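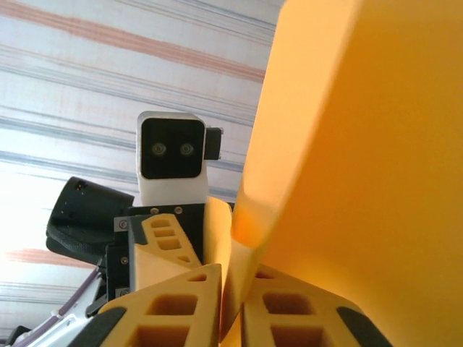
4 Wrist-to-head camera alignment

4.1 Purpose

This section sets out the alignment check used before each recording block in the Sakenitz study. The study compares grasp prediction from the wrist camera alone with grasp prediction from the wrist and head cameras together. The second condition depends on a known transform between the two views. An error in that transform does not stop a recording, and it is hard to find afterwards.

The method is the one described in the Stonano note by Domnica Pană, with the changes listed in 4.6. Allow one full pass for each arm. The arms are checked separately and their results are stored separately.

4.2 Before you start

1. Confirm that section 3 (intrinsic calibration) is complete for both head lenses and for the wrist camera in use.

2. Clean the black face panel of the head with a dry lens cloth. Do not use solvent.

3. Check the finger pads. If a rubber pad has lifted or slid along its finger, refit it and repeat section 2 before going on.

4. Check that the screws on the brackets under the head are tight. Do not slacken them to correct an alignment error.

5. Fix the room lighting for the session. If there is a window behind the robot, set the blind or curtain now and leave it.

CAUTION: Keep hands clear of the fingers whenever the arm is powered. The emergency stop must be within reach of the person giving commands.

4.3 Head sighting pose

The sighting pose turns the wrist back towards the robot so that the wrist camera looks up at the head past its own fingers. Both head lenses must be visible to the wrist camera.

1. Start the Dramunik console and load the profile for the arm under test.

2. Set the arm speed to the lowest step.

3. Select SIGHT HEAD. The arm moves to the stored pose and holds.

4. Open the live wrist view. Look for two round lenses side by side in the dark panel, clear of the fingers.

5. If a finger covers either lens, jog the wrist roll in single steps until both are clear. Do not open or close the gripper to clear the view, as the finger mask in 4.5 is tied to the gripper opening.

6. Check focus on the head. The nearest finger will be soft at this distance. This is acceptable.

7. Select STORE POSE.

Note: A bright background can drive the exposure down until the lens rims are lost against the panel. Lock the exposure on the head before storing the pose.

4.4 Collecting the sample

1. Select COLLECT. The arm makes small movements about the stored pose and the console takes 500 frame pairs.

2. Do not walk behind the robot while the sample is being taken.

3. When the counter stops, select FIT.

4. Read the residual. A residual below 0.8 pixels is a pass.

5. If the residual is between 0.8 and 1.5 pixels, collect once more without moving the pose. Keep the better fit.

6. If the residual is above 1.5 pixels, go back to 4.2 step 4.

4.5 Finger mask

The fingers take up a large part of the wrist view in this pose, and the openings in the lattice parts give strong corners that the matcher will pick up. These corners move with the camera and must be left out of the fit.

1. Select MASK, then AUTO.

2. Look at the result over the live view. All yellow parts should be covered, including any out-of-focus finger close to the lens.

3. Paint in missed areas by hand. Pale or strongly lit edges are the usual misses.

4. Select FIT again and record the second residual next to the first.

CAUTION: A mask made for one arm must not be loaded for the other. The console does not check this.

4.6 Changes from the Stonano note

The note fits over all matched points. We fit over points on the head only. In the trial set of 3,457 frame pairs, 1,752 had at least one match on patterned material behind the robot, and fits that included those matches drifted when the material moved. After masking and head-only selection, 1,062 pairs were kept for the reference fit.

The note also allows the gripper to be closed during collection. We hold it at the opening stored in the arm profile.

The trial covered one robot in one room. The pass limits in 4.4 have not been tested at the Nuttall site and should be treated as provisional there.

4.7 Records

Save the stored pose, the mask and both residuals under the session name. Enter the arm, the operator and the exposure value in the log. Report repeated failures to Trevor Catterall with the saved sample attached.

Section last revised 20/07/2025.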